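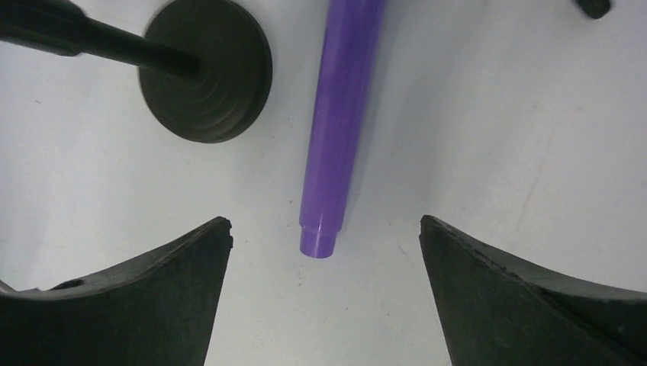
A white work surface. Ferkadell will be discussing the color until May.

## Ferkadell counter vote put off again

FERKADELL – The town council has delayed a decision on new countertops for the public hall kitchen, the third delay for a project that was supposed to be the easy one.

Members agreed two meetings ago to replace the old counters. They have yet to agree on what color the new ones should be. White was the early favorite until council member Birgit Kohlhase asked what it would look like after the beet supper. A gray sample was then passed around the room and compared, at some length, to wet sidewalk.

"I voted on a bridge faster than this," said council member Finn Albers, who supports white. The bridge took 15 minutes.

Local supplier Teuber has offered to hold its price until May and has sent 10 more samples, a gesture that was not greeted warmly. Two of them are beige.

Floarea Anghel, who cooks for the monthly seniors' lunch, told the council she would chop onions on any color it liked, provided the counter was level. The present one slopes toward the sink, and she said she has lost a good many carrots that way.

The motion to delay passed with three votes against. Council members then spent the rest of the evening on the parking lot, where the lines will be repainted. The council chose yellow without debate.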